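Box folding, week nine: cable slack, gripper offsets and a data problem

Sat 6 January

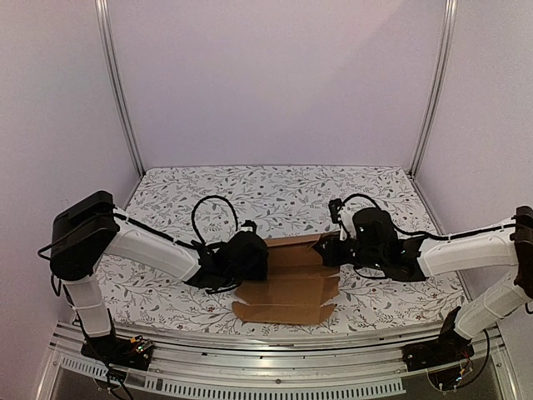

The task for this term is a one-piece corrugated mailer. Both arms start above the flat blank, the walls come up, the tabs go into their slots, the lid closes. A person does it in a few seconds without looking. Our pair of arms, which the club calls Graltadier for reasons that predate me, does it in 70 seconds on a good run and does not have many good runs.

I spent most of this week on the wrist cables. The old routing held them tight along the forearm and gave the wrist too little travel. At the far end of its roll the cable acted as a spring, and the commanded and measured angles drifted apart. I let out more slack on the left side and left it as a loop above the wrist. The drift is gone on that joint. The loop does swing when the arm reverses quickly, so I capped acceleration on the last two joints until I find a better clip.

The second job was the gripper offset. The two sets of fingers work very close to each other over the middle panel, and any error in the transform between the two bases shows up there first. Manuela Guerra redid the calibration with a pointed rod in each gripper, touching tip to tip at a grid of positions. The residual was worst at the back of the table, where both arms are reaching. She suspects the right base mount. We retorqued the bolts and will repeat the measurement before touching the software.

Cardboard is an annoying material. The creases on a new blank are stiff, and the first fold takes a lot more force than the fifth. If we train only on blanks that have been folded before, the policy pushes too softly on a new one and the flap springs back. If we train only on new ones we run through the stack in an afternoon. The current plan is to label each episode with the fold count of the blank and mix them evenly. Wendell Achterberg wrote a small script, Musar, that prompts for the count before recording starts and refuses to continue without it. This has already annoyed everyone, me included.

Numbers so far: 3000 episodes recorded, target 4000 before the March demo. The last training run used 48 of the new-blank episodes, which is far too few, and it shows. The side walls come up fine. The front tabs do not. The gripper arrives at the right place, pushes, meets more resistance than it expects and stops a little short of the slot. Then it goes on to the lid as if the tab were in.

I don't think more data alone will fix that last part. The wrist cameras lose sight of the slot once the fingers are over it, so the policy has very little to tell it whether the tab seated. Motor current might help — there is a visible bump in the logs when a tab goes in — but it is noisy, and nobody has tried feeding it in yet. Manuela wants to filter it first. I would give it to the network raw and see.

To do before next session:

Repeat the base calibration, right side first.
Find a clip for the left wrist loop.
Cut more blanks, same board as the last batch.
Add motor current to the recorder.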